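# Printed T-shirt

A **printed T-shirt** is a short-sleeved, collarless top with words, a picture or a pattern added to the cloth. 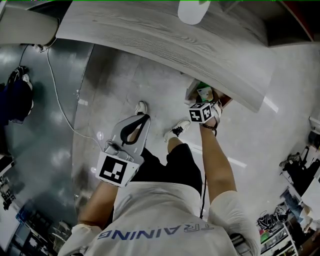

*White T-shirt with blue lettering across the upper back. Photo: Pylypenko Picture Library*

The plain T-shirt began as underwear, and for a long time it stayed there. Sailors, farm hands and factory workers liked it for being cheap and easy to wash, and by the middle of the twentieth century it was being worn on its own in the street. Printing came along with that change, and what a change it was! A piece of clothing that had been hidden under a shirt became a place to put a school name, a football club, a holiday town, a joke or a protest. Few garments have moved so far from their first use while keeping almost exactly the same shape.

## Cloth

Most printed T-shirts are made from cotton jersey, a fine knitted fabric that stretches a little in every direction. Weight is given in grams per square metre. A shirt of 200 is thought of as heavy and holds its shape well, and lighter cloth hangs more softly and dries faster on the line. Cotton and polyester blends are common for sports and work clothes.

White is the printer's favourite. Almost any ink shows up well on it, and no base layer is needed underneath. On black or navy cloth a printer will often lay down a coat of white first, let it dry a little under a heater, and put the colours on top.

## Methods of printing

### Screen printing

This is the old, much-loved way and still the usual one for long runs. Ink is pushed with a rubber blade through a fine mesh, parts of which have been blocked so that only the design lets ink pass. Each colour needs its own screen, so a design in 2 colours calls for two screens lined up with great care. Get them right and the edges are beautifully crisp. The ink is then set with heat.

### Transfer printing

The design is printed on a sheet and pressed on to the shirt with a hot plate. Names and numbers on team shirts are very often done like this, cut from thin coloured vinyl. Home kits that work with an ordinary iron belong to the same family, though their results tend to crack sooner.

### Direct printing

A machine much like a desktop inkjet sprays ink straight on to the cloth. It copes wonderfully with photographs and soft shading, and it makes a single shirt as easy to order as a dozen.

## Lettering

Words on shirts have their own habits. Capitals are popular, as they fill a neat block and can be read from a fair way off. The upper back, between the shoulder blades, is the flattest part of the garment when worn and creases least, and so it suits words meant to be read by people standing behind: STAFF, CREW, COACH, TRAINING. The left chest is kept for small badges.

Spacing matters more than beginners expect. Jersey stretches across the shoulders, and letters set too tightly on the drawing can look crowded on the shirt.

## The Volinthorpe collection

The town museum in Volinthorpe keeps a delightful collection of 244 printed T-shirts, nearly all of them local. There are shirts from fun runs, brass band tours, a long-closed ice rink and the Hellano dance hall, which brought out a new design every February for 17 years. The Hellano shirts are a fine record of changing taste, starting with one small word in brown and ending in a riot of pink and silver. A group of test prints from the Bostitz print works, with ink smudges and pencilled notes on the hems, shows how designs were corrected before a full run.

## Care

- Wash inside out in cool water.
- Leave out bleach and fabric softener.
- Dry on a line or lying flat, away from strong sun.
- Iron on the reverse, never straight on to the print.

Old prints fade and craze with washing, and many collectors prize exactly that look. Shirts kept for display are stored flat, or rolled around a tube with the print facing outwards and acid-free tissue between the layers.

## See also

- Jersey (fabric)
- Screen printing
- Sportswear
- Stencil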